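Shared kitchen at Trolham hall open again after refit

27th April

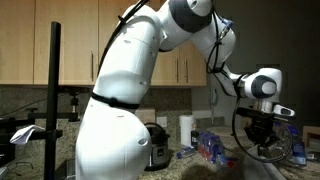 The shared kitchen at Trolham hall is back in use this week, and hirers can book it from today through the usual office number. Evening slots going quickly, we're told.

Closed since January. The work was meant to take a fortnight but a leak behind the sink put paid to that, and then the tiler was off sick. Final bill not in yet. The budget was 941 pounds for the small jobs plus whatever the plumber comes to, and the plumber has not sent his invoice.

What's been kept: the pale wooden wall cupboards with the slim metal handles, and the speckled granite behind the counter. Both were on the list to go. Laurinda Valente, who runs the bookings, said there had been a fair few letters about it – most of them about the granite.

"People either love those browns and greys or they can't stand them," she said. "It wipes down in a minute and it doesn't show the tea. I wasn't going to pay to have it ripped out."

The cupboard doors have been taken off, cleaned and rehung. Matos, the joiners on Zolarbridge Road, did the hinges. Two of the doors had been catching for years and regulars will remember having to lift them a bit to get them shut. No more of that.

New rules on cupboard space. Each group gets one shelf, with a label, and anything without a label goes in the box by the door and then to the charity shop at the end of the month. Flour, rice and so on must be in tubs with lids. No exceptions, after what was found at the back of the corner cupboard in January (mice, and a lot of them).

Henrique Prata, whose Portuguese cookery class has been making do in a church room up the hill, is first back in. He has moved his class to the later slot so the lunch club can have there old time back.

"We had 2 rings and a kettle up there," he said. "You try doing rice for a whole class on that. I'm just glad to have a proper counter."

Class is full until summer but there is a waiting list.

Hire charges go up slightly. A half day is now 50 pounds, cleaning deposit on top, returned if the place is left as found. Regular groups pay the old rate untill their current booking runs out.

Still to do – the extractor, which is noisy, and a new bin store outside. Zillolo has put 500 pounds towards the bins and the hall is looking for the rest. Offers to the office please, mornings only.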